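Ticket 417: Flirell rangefinder reads long on the range
Status: open
1 min read

9/25/21. Customer says the unit gives 404 yards to a marker signed 400. Seltel support blamed a flat battery. I doubt it, as a flat battery normally kills the display.

Fitted a new battery anyway. Same reading, four yards long.
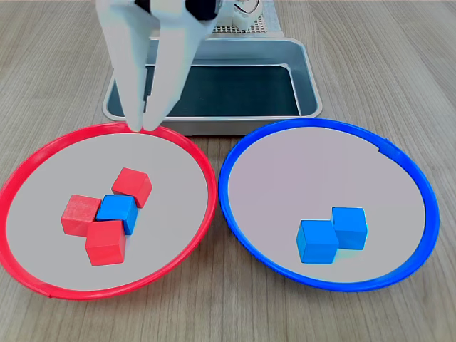 Switched slope mode off and tried the marker again. Still four over. Korletey's help page says to update the software, but its notes only mention the menu colours, so I can't see that helping.

Next step is a second unit on the same marker. I'm not convinced the sign is right either. Not approving a refund yet.

Related tickets
Clundetura trolley pulls left
Slope mode won't switch off
Grip coming loose on 7 iron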